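Okham Short Film Festival
Minutes of the September planning meeting

Present: Dwynwen Parry (chair), Meinir Ruddock (programming), Lempi Kemppainen (guest programmer), Elis Rees (venue and projection)
Apologies: Ieuan Prothero, who sent a written report on schools

Meeting opened at 6:40 p.m. in the upstairs room at the Stidel.

1. Minutes of the last meeting
Agreed, with one correction. Under item 4, the late-night program was listed as starting at 10:15 p.m. It should have read 10:45 p.m.

2. Matters arising
Dwynwen has signed the hire agreement with the Stidel. The balcony is included this time, but the bar will be run by the theater's own staff and we take no share of it.
Elis still has the banner stands from last year and wants to know where they should go. Left with Meinir to find room in the office.

3. Submissions
Meinir reported that submissions closed with around 700 films. The viewing groups have finished the first round for documentary and fiction. Animation is behind, mostly due to two viewers dropping out in the summer. Lempi offered to take over their share and expects to be done before the next meeting.
There was some discussion of length. The rules say 20 minutes maximum, and a few films run over by less than a minute. Meinir asked for a ruling. Agreed to accept anything under 21 minutes including credits, and to change the wording of the rules for next year so the question doesn't come up again.
One filmmaker has asked to replace the submitted cut with a newer one. Agreed that this can be done only if the film is selected.

4. Programs
Meinir circulated a draft grid. Each program is to run no longer than 90 minutes, with half an hour between programs for clearing the house and for question sessions that run late.
Elis said half an hour is tight if the balcony is open. He would prefer 40 minutes on the last evening. Meinir will see if it fits without pushing the awards back.

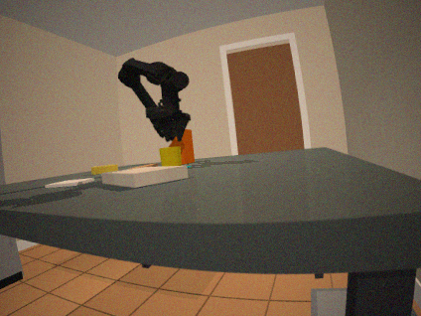
Lempi presented her guest selection, which draws on Finnish animation from the Lehtinen collection. She has seven titles confirmed and is waiting for word on 3 more. Two of the confirmed films exist only on 35 mm. Elis confirmed that the Stidel can still show 35 mm from the main booth, but he wants the prints in the building two days ahead so he can check them.
Dwynwen asked if the selection would have English subtitles. Lempi said five films have no dialogue. The other two have subtitled copies, though on one of them the subtitles are hard to read against snow. She will ask for a text file so that we can project our own.
The program still needs a title. Suggestions to Lempi by email.

5. Jury
Two of the jury places are filled. Dwynwen has approached an editor for the remaining place and is waiting to hear back. Agreed that jurors will watch everything in the theater with the audience and that links will be sent only if someone is ill.
Meinir raised the matter of the audience award. Last year's paper slips were slow to count and several were handed in for the wrong film. Agreed to stay with paper but to print each program's slips on a different color.

6. Schools
Ieuan's report was read out. Two schools have booked for the morning screening and a third is interested but can't arrange a bus. He asks if the festival could pay part of the cost. Agreed in principle, up to the amount left in the schools budget. Ieuan to get a quote.
He also asks for running times and content notes as soon as the films are picked. Meinir to send.

7. Tickets and print
Prices to stay the same. Passes will go on sale a week ahead of single tickets.
The printer, Tikden, needs final copy three weeks before opening. Dwynwen reminded everyone that last year's late changes cost us a second proof – stills and synopses must come in together this time.

8. Any other business
Elis noted that the left-hand exit light in the auditorium has been reported to the theater.
Lempi will need a place to stay for four nights. Dwynwen has a spare room.

Actions
Meinir: revised grid, content notes to Ieuan, storage for banner stands
Lempi: animation viewing, subtitle file, remaining titles
Ieuan: bus quote
Elis: print delivery details to Lempi
Dwynwen: third juror, copy schedule for Tikden

Meeting closed at 8:25 p.m.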